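5. Teaching your first basket routine

With the Wuler two-arm kit bolted down and both arms powered, you get to the fun part! Basket handling is the first routine we suggest, and it shows off how well the two arms share a space. Set aside a quiet morning for it.

1. Place your baskets on the floor inside the reach of both arms. Slotted plastic ones with a thick rim work very well.
2. On the tablet, open Routines and choose New, then Two-Arm.
3. Press and hold the guide button on the left arm and bring its gripper down toward the rim of the first basket. Tap Save Point.
4. Do the same with the right arm at the second basket.

Note: Save your points a little above the rim. The kit does the last bit of the approach on its own, slowly, and it is a pleasure to watch.

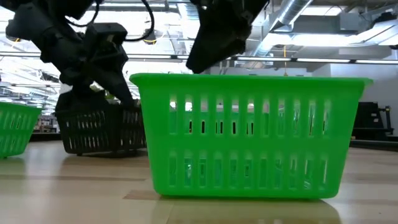 5. Set grip force to 27 for empty baskets. You can raise it later in small steps.
6. Tap Dry Run. The arms go through every saved point at quarter speed with the grippers open.
7. If a gripper touches the rim too early, pick that point in the list, nudge it up by 5 mm and run it again.

CAUTION: Keep hands and feet out of the work area during a dry run. Quarter speed is still fast enough to pinch.

CAUTION: Check that the arm cables have slack at the highest point of the routine — a tight cable will stop the arm with error 377.

Babak Babaei at our Clestville shop built the sample routines that ship with the kit, and they are well worth loading once your own is running. Look for them under Nouri Samples. Stacking comes next, in section 6.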